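Can a Robot Arm Do the Chores Yet?
Student project report, October 2019
Course group 9, Dilenden Technical College

1. Background

Our group was asked to pick a question about automation and test it with equipment the college already owns. We chose a simple one: which jobs around a house or a small shop could a robot arm do today without a person standing next to it? We started in August by reading what we could find and by visiting the packing room at Ostetti, a small company that ships kitchen goods. Almost everything there is still done by hand. The only automatic machine is a tape sealer.

We made a list of chores and sorted them into three groups. The first group is work where the object is always the same and always in the same place. The second is work where the object is the same but the place changes. The third is everything else, and it includes most of what people mean by housework: folding, wiping, clearing a table, putting away groceries.

2. What we tested

We decided to work on the second group with small, light pieces that have to be picked up from a flat surface and put together in a neat stack. Stocking a shelf, setting out coasters and packing a carton all come down to this. The control program was written in Vosero, a teaching package that the college has used for several years.

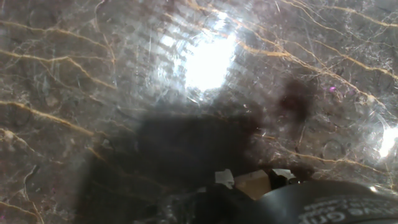 Surfaces turned out to matter more to us than we had planned for. Homes and shops are full of shiny ones - counters, glass shelves, sealed floors - and a vision system has to find an object on them before anything else can happen. On dark marbled stone or anything patterned like it, an overhead light becomes a hard white glare spot that wipes out the pattern, and the arm throws its own broad shadow over the area where it is supposed to be looking. A small light-colored scrap can end up in the shadow while the brightest thing in view is a reflection. A person ignores all of this without thinking about it. Software has to be told what a reflection is, or it has to be given better lighting.

We ran 55 attempts. One attempt meant finding a piece, closing the gripper on it, lifting it and setting it down on the stack. We recorded whether the piece ended up where it should and wrote a short note on each failure. We did not measure speed closely, but we all agreed that any of us could do the job much faster by hand.

3. Results

The arm completed 46 of the 55 attempts. The other 9 fell into two kinds. In five of them the program picked a wrong position and the gripper closed on nothing. In the other four the piece was gripped but came down crooked and slid off.

Piece thickness was the main difference between easy and hard attempts. A block can be held from the sides. A flat tile or card gives the fingers very little to hold, and a person would usually slide it to the edge of the table first. We did not have time to program that.

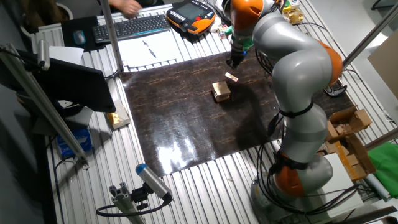
Figure 2. The arm over the work surface, with the small stack and one flat piece lying near it.

4. Cost

We compared our results with a price list from Breathnach, a local equipment dealer. A basic gripper was listed at $720 and a set of diffuse lights at $753. The arm itself costs many times more than both together. For a household this makes no sense at the moment. For a shop it might, if the same pieces come through all day and somebody is there to fix mistakes.

5. Discussion

Our answer to the question is that the first group of chores is ready, the second is close, and the third is a long way off. The motion was reliable in our tests. Seeing and gripping were the weak parts, and both got worse when the pieces were thin.

There are limits to what we can say. We used one arm, one gripper and one surface, and we chose the pieces ourselves. A later group could repeat the attempts on a matte surface with the same lighting - we would expect fewer empty grips, but we have not tested it.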